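Search this site Go

The wire job and the stop button
29 December 2020
By the Wenness shop blog

I keep having the same argument about sorting wire with robots, so I'm putting it in writing. The fault we had in March was a small one, and it still bugs me.

We had 2 arms on the bench at Gurkport, sharing one board, pulling fine wire out of a tangle and into bins. One gripper closed on a strand that was still knotted to whatever the other arm was holding. Both kept pulling. The software from Mesier saw two good grips and no error – so on it went for 45 seconds, until a cable at one wrist popped loose and that arm dropped limp onto the board. No one got hurt. I was reaching for the stop at the time, though, and my hand was closer than I'd like!
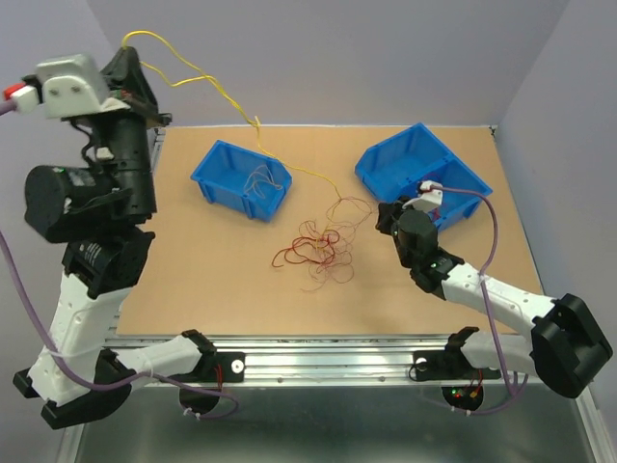 A reader wrote in after my first post on this to say that wire is just a bad job for two arms, full stop, and that a limit on pulling force would have caught it in the first second. The reader's shop, Mazza, set one and had 117 false stops before lunch, and they still kept it on.

I'm with the reader on the limit (less so on giving up the second arm, because one arm only drags the whole nest around). Give me the false stops. Yes, it's annoying to walk over and press reset all morning, but a robot that quits too easily only costs you time. And please, put the stop button where you don't have to lean over the board to hit it.

Contact | © 2020 Wenness | Back to top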